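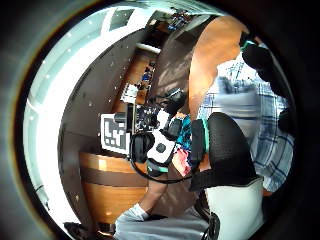 Marker cubes and cable runs for hand-worn sensor kits

Notes from the shared workshop, last revised Sunday, May 31, 2020. They cover the wrist rig built by Oskari Vuorinen and the glove version that followed it. Dimensions are in millimetres unless stated.

1. Cutting the cube faces

Print the marker sheet at 100 per cent. Turn off "fit to page" in the printer dialogue and measure one black border with a steel rule before cutting anything. Our cubes are 52 on a side. Matt paper only; gloss sheet reflects window light and the tracker drops the face.

Cut with a fresh blade, face up, on a self-healing mat. Leave the white margin outside the black border. The detector needs it, and a face trimmed flush to the black will read from straight on and fail at an angle.

2. Gluing

Spray mount on the cube, never on the paper. Wait until it is tacky, lay the face from one edge and press with a clean cloth. Write the marker number in pencil on the underside of each face first. Two faces swapped by mistake cost Đạt Tạ an evening in July, and the fault looked like a calibration error throughout.

3. Routing the cables

Leave a slack loop at the wrist and tape the cable to the forearm above it. The tape takes the pull, so the connector does not. Let any surplus lie on the table in wide curves. Tight coils under the forearm catch on cloth.

Test on something soft and large before trying small parts. A tea towel or an old shirt will do. Spread it, pinch a corner, pull it taut and fold it, watching the log for dropped markers.
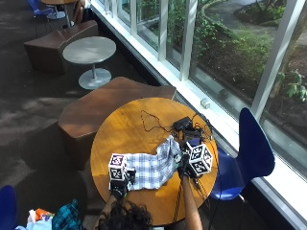

4. Checking the log

The Flenis logger writes one line per frame. A test run of 1141 frames is enough to show a bad face. Up to 8 dropped frames can be ignored. If the drops come in one block, look at the cable first and the print second.

Recheck after any change of seat or table. Low sun across a pale tabletop alters the exposure, and a threshold set in the morning may not hold after lunch.

5. Packing away

Unplug at the box end before taking the gloves off. Wipe the cube faces with a dry cloth; alcohol lifts the toner.
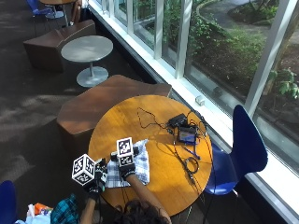 Store the cubes in a lidded tub with card between them. Corners scuff easily, and a worn corner lets the paper peel. Spare faces are in the Tredano folder, drawer 208, already cut. Put the pencil numbers on before you use them.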